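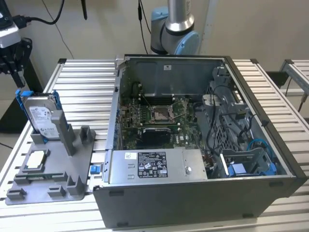 I have been trying to find out what "1000 trees for Givon" means, and I am further from an answer than when I started. The number is on the banner at the Mercado parking lot, it's on the bus shelter, and it's in the flyer that came with my water bill. What I can't find is a list of where the trees are going or who looks after them once they're in. A big count makes a thing look finished. So does a desktop tower lying open on its side, green board in place, DELL printed on it in white, until you look at the middle and the processor socket is empty with its lever standing up. I'd like to know what is in the socket on this one.

The sponsor is Ceratard, the company putting up the apartments on Rorgate. I don't object to a developer paying for trees. I do notice that the block they cleared had a row of old sycamores on it, big enough to shade both sidewalks in August, and that nothing in the flyer mentions those. A whip in a plastic tube is going to take most of my remaining lifetime to do what one of them did. Counting one for one is generous bookkeeping.

I went to the open evening in February and asked how long the watering contract runs. The man at the table said two years, then said he would have to check whether that was from planting or from the signing of the agreement. I left my email. I'm still waiting.

It matters here. The strip along the south side of Rorgate is packed fill with a skin of topsoil, and it bakes. We had red maples put in there before and you can go and see how they did: two stakes with a strap between them, over and over, and nothing in the strap. 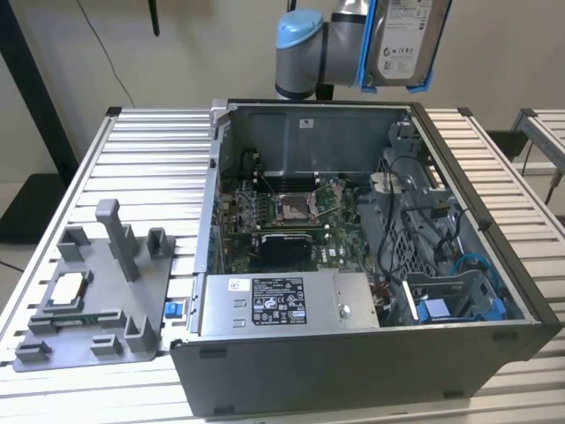 Birdie Villanueva, who has the yard on the corner and knows more about roots than I ever will, thinks I'm being sour. Her view is that if half of them make it we're ahead, and that people who complain about free trees end up with none. She has already signed up for two, both serviceberries. Fine. They'll do well, because she'll be out there with a hose every Monday evening and she'll cut the burlap off before they go in the ground.

But that's Birdie's hose. Take her out of it and I want to see the part of the plan with the species, the hole size, the mulch, and a phone number to call when one gets hit by a mower. Ceratard can put it on a single sheet of paper. I'd even settle for a map with dots on it.

If anybody got a straight answer about replacements, please post it in the comments. I'll add it here, even if it makes me look silly.

Home About Yard Notes Street Trees Archive Contact

2 comments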